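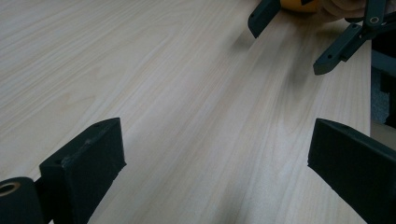
Two dark green Kuleo grippers over a wooden board, the nearer one open

Kuleo is a hand-held two-finger gripper of home-made design, built from printed plastic parts and used for recording how people pick up and move small household objects. It was designed by Liam Rowbotham at a shared workshop in Kekham, with later work by Gülizar Kırmızıgül. The recordings are meant to train a robot arm, the Tultis, which was still unfinished at the last published update. Kuleo is often listed among amateur robots, although it has no motors and is moved entirely by the person holding it.

Background

Rowbotham began the project after giving up on an earlier arm, called Evangelista, which he had built on the same bench. Evangelista could lift a paper cup but had to be driven joint by joint from a keypad, and his build log describes an evening spent getting it to put a lid on a jar. The lid did not go on. He concluded that it would be easier to do the task by hand, with a tool shaped like the robot's own gripper, and let the robot copy the result later. Similar thinking was already common in university laboratories. The build log presents it as his own idea in one entry and credits "various people online" in the next.

Design

Each unit has a pair of facing fingers worked by a trigger under the grip. The fingers are flat-faced blocks carried on short arms, with brass fittings set into the plastic where the screws go. A camera above the grip looks down past the fingers, so that the tips and whatever lies between them stay in view.

Parts have been printed in dark green and in black. Some owners have claimed that the black sets are stiffer. No test has been published, and the drawings are identical. The holes in the fingers were intended for rubber pads, which Rowbotham dropped from the drawings in the second version without removing the holes.

The linkage is the weakest part of the design. Early fingers closed out of parallel, which meant that a hard object was held at one corner and tended to turn. Kırmızıgül redrew the arms with a longer pivot, and this is generally accepted as an improvement, though it made the gripper wider and awkward to use inside a box or drawer. Wear at the pivots has been reported by several builders and is not mentioned in the assembly notes.

Use

Recording is done at a table with everyday items. Soft toys appear in a large share of the clips, along with lidded tubs, cloths and small kitchen things. Two people may work at once with one gripper each, or one person may hold a pair.

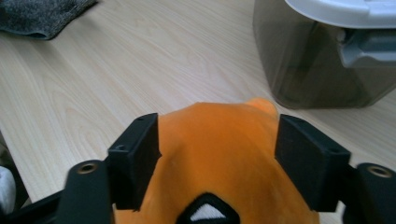
Soft objects are forgiving. A plush toy gives way between the fingers and can be held a long way off centre without falling, which makes for a high rate of usable clips and says little about how the same grip would do on a mug or a bar of soap. Kırmızıgül raised this in the project notes and asked for more rigid items to be added. The list was extended in February, but most of the clips that followed still used toys.

Claims and results

The project page states that 600 clips were recorded in the first set. Of these, 100 were released, and it has not been explained how they were picked. The page also says that a person can learn to use the gripper in 20 minutes. This seems likely enough, though it is a statement about the person and has sometimes been quoted as if it described the robot.

The only published trial of the Tultis arm using the recordings covered three tasks on a single table, under the same lamp that had been used for recording. The arm was said to have managed "most" attempts. The number of attempts was not given, and the video of the trial has a cut between the approach and the lift. Rowbotham has said the cut was made for length.

Cost

The parts list leaves out the camera and assumes the use of a printer that is already paid for. Builders working from scratch have reported spending well above the figure on the page. Reprints are a further expense, particularly of the left arm, which is printed standing up and splits along its layers if the screw is tightened too far.

Reception

Within the Kekham workshop the gripper is regarded as a sound piece of making, and its drawings have been reused for a litter picker and a camera clamp. Opinion on the recordings is more divided. Supporters point to the low cost of collecting them. Critics have asked for one plain test, on a table and with objects that the arm has not met before. As of the latest entry in the build log, this had been planned but not carried out.

See also

Evangelista (robot arm)
Tultis
Kekham shared workshop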